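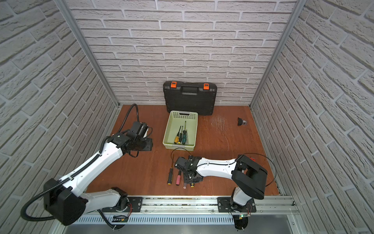
Posted by the Grisville Allotment Shed Group | 2/19/18 | Filed under: Checklists

Start-of-season shed and tool check, with comments

Go round with a pencil and mark each line OK, FIX or BIN. The comments come from last year's sheets, plus a few from our friends at the Lollport site, who do theirs in July and swear by it.

THE BUILDING

1. Roof felt flat, no lifted edges. OK / FIX
Comment: Look from the path first, then from the water butt side. The felt behind the gutter is the bit that lifts, and a handful of clout nails sorts it out in no time.

2. Door closes without a shove. OK / FIX
Comment: Try it after rain! A door that behaves in dry weather can be a beast in March.

3. Floor sound underfoot. OK / FIX
Comment: Walk all of it, heel first, especially just inside the door. Soft spots get a screwdriver pushed in. If it goes in easily, mark FIX and put a board across until somebody can get to it.

4. Window glass whole, putty not crumbling. OK / FIX

HAND TOOLS

5. Spade and fork handles free of splits. OK / FIX / BIN
Comment: Run a gloved hand down the shaft. Tape is not a repair. New ash handles are lovely things and fitting one is a very satisfying afternoon.

6. Heads tight on hoes, rakes and mattocks. OK / FIX
Comment: The long rake passed last year and came off in the onions.

7. Shears and loppers clean, oiled, catch working. OK / FIX
Comment: Linseed for wood, light oil for metal. Please don't swap them round.

8. Small tools put away in a box or basket that shuts or drains. OK / FIX
Comment: Trowels left in a tray of wet compost are the reason we buy trowels.

POWER AND FUEL

9. Mower and strimmer leads unbroken along their whole length. OK / BIN
Comment: 20 metres on the long one, so take it outside and lay it out straight. Any nick and it goes. The Manalo plots have gone over to battery and are very happy, I must try one.

10. Petrol can capped, labelled and off the floor. OK / FIX
Comment: Old petrol smells like varnish. Don't put it in the mower to use it up.

CHEMICALS AND SHARPS

11. Every bottle in its own original container. OK / BIN
Comment: No lemonade bottles, ever. If the label has gone, treat it as poison and take it to the council site.

12. Slug pellets and feed on the high shelf, lid on. OK / FIX

FIRST AID

13. Kit in date, plasters topped up, eyewash sealed. OK / FIX
Comment: Plasters always go first. The tweezers have come back, hooray.

Sheets go on the hook by the noticeboard.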